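Print this article
E-mail this article

Buying the arm last

Arnel Cruzado keeps the quote from Enus in a ring binder, behind a tab marked December. He brought the binder to our talk and left it shut for the first half hour, mostly, I think, so that he could make his points without the salesman's numbers in the room.

He plans equipment purchases for Werkby, a small returns business that takes back used toys, checks them, sorts them and sends them out again in mixed boxes. The question in front of him is whether to put a robot arm on the sorting line. He has been asked it by his own managers, by two vendors and, he says, by his dentist. His answer so far is no, with a date on it when he has to say it again or change his mind.

"I'm not against the machine," he said. "I'm against the spreadsheet that comes with the machine. It has a row for the arm, a row for the gripper, a row for installation, and then it goes straight to savings. I've bought conveyors. I've bought a label printer that needed its own air conditioning. I know how many rows are missing."

So what is missing? He started with the gripper. The one in the Enus quote has two fingers, and Cruzado accepts that two fingers will pick up a lot of things. His trouble is with the list of things. Used toys come in every shape there is, with ladders and lamps and little posts sticking out of them, and a grip that is fine on a block may be wrong for something with a cab and a sloping hood. He wanted to know what a second set of fingers would cost, and a third, and how long it takes to swap them. The quote called these "application accessories" and gave no price.

"You ask about the fingers and they talk about the software," he said. "You ask about the software and they say it depends on the fingers."

Before anyone spends real money, then, he wants the work tried in simulation. He was more positive about this than about anything else we discussed, though the praise had limits. A simulated table costs very little to rearrange. You can set a toy tractor down under a gripper, turn it, bring the fingers in from another side, put a see-through container next to it, and no one has to stop the line. Werkby has been working through its awkward items this way, using a package called Pirihi that it rents by the month.
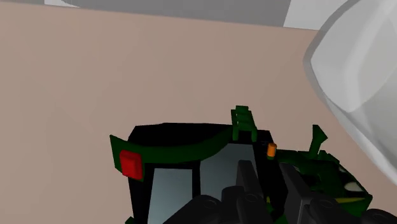

Arnel, according to a colleague who joined us for coffee, is too generous about simulation. It was her view that a run on a computer tells you whether an arm can reach a thing and very little about whether it will hold on to it, and that the budget ought to treat the two as separate questions with separate money behind them. She would spend nothing on an arm until someone had tested real plastic with real grime on it.

Cruzado didn't argue. He opened the binder and showed me that he had already split the line in two. For reach he has set aside $3,000, mostly rental and somebody's time. Grip has its own page, and the figure at the bottom is in pencil.

"She's right that it can fool you," he said. "I use it to throw things out. If it can't do the job in there, where nothing is sticky and nothing is cracked, I don't need a demo day to tell me. If it can do the job in there, fine, now I know one thing."

He has less patience with demo days. He went to one last winter, put on by Bramonon, where an arm moved identical blocks from one tray to another for most of a morning. He asked if he could put in something from his own bag. The staff were polite about it and offered to schedule a feasibility study, which was priced at 9 percent of the total system. He still wants to know why a buyer should pay the seller to find out whether the seller's product works.

"Maybe there's a good reason," he said. "They never got to it."

On staffing he was careful. The Enus pitch assumes the arm replaces one sorter on each of two shifts. Cruzado thinks it replaces part of one sorter and creates part of a technician, and that the technician's part costs more by the hour. He has penciled in 13 weeks before the line gets back to its present speed. The vendor had four. I asked where his number came from, and he said it was how long the label printer took.

Nor does he believe the throughput figure. The quote promises 300 items an hour, with a footnote that says "typical goods." He has written to ask what typical goods are. The reply, which he read out to me, said that they vary by customer.

I put it to him that a buyer this suspicious might never buy anything. He thought about that for a while and said that the arm would probably come in the end, either leased or secondhand, and that he would rather be the second customer for it than the first. What he would sign for today is a better table, brighter lamps over the sorting bench, and bins that don't get in the way of whoever or whatever is reaching past them. All three would help the people who are there now, and an arm would need them too.

The Enus offer runs out in December. He expects a new one, a little cheaper, the week after. In the meantime he has asked for the price of the fingers again, in writing.

Print this article
E-mail this article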